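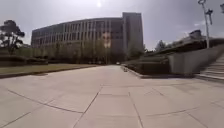 What I'm buying for the plaza robot

May 8, 2022

The Dudcombe money came through! I've been refreshing my inbox all week like a kid waiting on a package, and now I get to do my favorite part of any project, which is making a spreadsheet and arguing with it.

The plan is a small wheeled robot that can cross the big plaza by itself, keep off the grass and stay away from the stairs. Sekar Chong is writing the navigation code and I'm in charge of the shopping. We have 12 weeks before we hand in a report, so anything with a long lead time gets ordered first and the fun stuff waits.

The base is the easy call. Stamutow makes a four-wheel one with soft tires, and I love it. The plaza is all big slabs with joints running every which way, and our old indoor base has hard little casters that hate a seam (you can hear it from across the room when it goes over a door strip). I asked for quotes on three versions and we're going with the middle one. The top one adds a second deck, and we'd only pile junk on it.
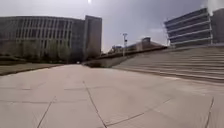
Cameras or lidar first?

We went back and forth on this for days. Sekar wants lidar on day one. I look at those wide shallow steps going up and the low curb along the lawn and I think cameras can teach us plenty, for a lot less money. But the paving and the steps are nearly the same pale gray, and that's his best argument, and I don't have a great comeback!

So it's both, staggered. Four cameras now, and one Lenda lidar in the second half of the budget if the curb tests go badly. I also put in for a lens hood for each camera. With the sun sitting right up over the rooftops there's no sense in skipping a part that cheap. 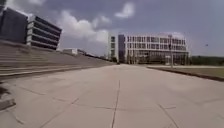 Power, and the boring line items

Batteries: three Kamata packs. One on the robot, one charging, one in the bag. Shuzhen Liao talked me up from two after she added up how far we'd be walking back to an outlet, and she was right. Also on the list are a rain cover, a proper hand truck, spare tires, and a big red stop button on a wireless remote, which I'd buy before anything else on this page if I had to choose.

I left a cushion for shipping and for the cable I'm going to forget. Still undecided: the mast. Taller means a better view down the hedge side, but the thing gets tippy. If you've run a tall mast outdoors, please tell me how it went!

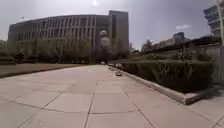

The long run between the lawn and the hedge.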